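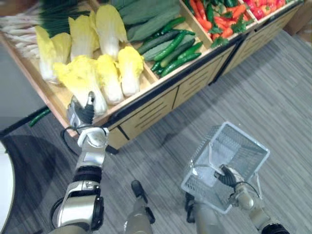

Surf trip report: Magalhães and the beaches to the north
17 Jun 2024

Magalhães is a west-facing beach break at the south end of a long bay. We stayed two nights and surfed it four times. The first session was waist high and clean, with a light offshore wind until mid-morning. After that the sea breeze came in and the surface went to chop. All four sessions followed the same pattern, so plan on being in the water early.

The main peak is in front of the lifeguard hut. It breaks left and right over sand, and the left is longer. Low tide closes out on anything above chest high. The two hours either side of mid tide were best. There is a rip along the rocks at the south end, which saves some paddling on the way out but is strong on a dropping tide. Beginners should stay on the north side of the hut.

Parking is on the dirt lot behind the dunes and costs 2 a day, coins only. There is one cold shower. The toilets were locked both mornings.

Trulska is 39 km up the coast road. Allow an hour, as the road goes through every village. It is a more exposed beach and picks up more swell. It was head high when Magalhães was waist high. The sandbars were poor, with a lot of straight closeouts, and we only got a few good rights near the river mouth. The water is brown after rain. There was nobody else out. The locals we spoke to in the parking lot said October is the month for it, once the bars have settled and the first big northwest swells come through.

There is no food at Trulska apart from a kiosk that opens on weekends. Stock up before you leave Magalhães. 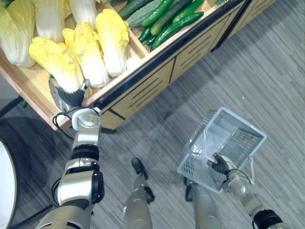 Napa cabbages and cucumbers in the produce display.

We also looked at Lotcombe, a small cove with a reef on its north side. It needs a bigger swell than we had. A few knee-high waves were running over the inside ledge, too shallow to be worth the walk. The path down from the road is 80 steps and the bottom part is loose. Wear shoes. At high tide the beach is gone completely and there is nowhere to leave a bag.

Bavville is the nearest town with a surf shop. They rent foam boards and hard boards by the half day and will do ding repairs if you can leave the board overnight. Wax and leashes cost more than at home, so bring your own. The campground on the edge of town is flat, has hot showers and takes vans without a booking outside high season.

A 3/2 wetsuit was fine all week. One of us surfed in a spring suit in the afternoons and got cold after an hour. No boots needed except at Lotcombe, where there are urchins on the reef.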